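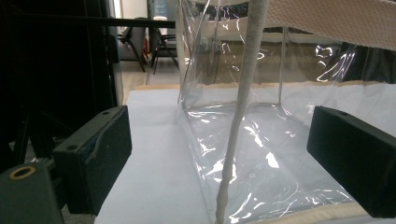
Clear bag with beige trim and rope handle, on the white table.

The Clear Bag Question

Every spring somebody tells me that the answer to my closets is a see-through bag. This April it was Rochelle Blackwood, who has converted most of her hall shelf and wanted the newsletter to say so. I said I would try one first and then say whatever I liked.

The pitch goes like this. You put your scarves, chargers or beach things in a bag with clear sides, and you never again dig through a canvas tote looking for the one thing at the bottom. Fine. But I have owned clear boxes, and what I mostly learned is that I can see a mess through plastic as well as I can see it anywhere else.

The bag does have a proper rectangular base, and I'll give it that. A flat bottom means folded things stay more or less folded. The tan binding along the bottom edge looks good, and the rope handle is thick and a little fuzzy, the sort of thing you'd expect on something meant for a boat. Whether it belongs on something meant for a closet is another matter. Rope handles flop over and land on whatever you just folded.

Then there are the wrinkles. Thin clear plastic creases, and every crease catches the light, so on my table under the lamp I was looking at glare where I had been promised a view of my own socks. Rochelle says they relax if you leave the bag stuffed with towels for a while. Demetrius Tillman says to use a hair dryer on low. I would not put a hair dryer anywhere near it, and I'd like to hear from anyone who has before I print that as advice.

My other complaint is sunlight. Anything on an open shelf by a window is going to sit there and fade, and a clear bag does nothing about it. Keep wool and anything dyed in cloth. Heidrun Moser has kept her sweaters in old pillowcases for years, with a paper tag pinned on each, and she can find the gray one faster than I can find my keys.

So where would I use it? Swim gear, maybe. Craft supplies that get carried from room to room. Gift wrap odds and ends, if you aren't bothered by looking at them until December. I would buy 2 at most and see if you're still using them by fall.

Letters for or against go to the usual address. Periklis Lambrakis has already sent his, and it is long.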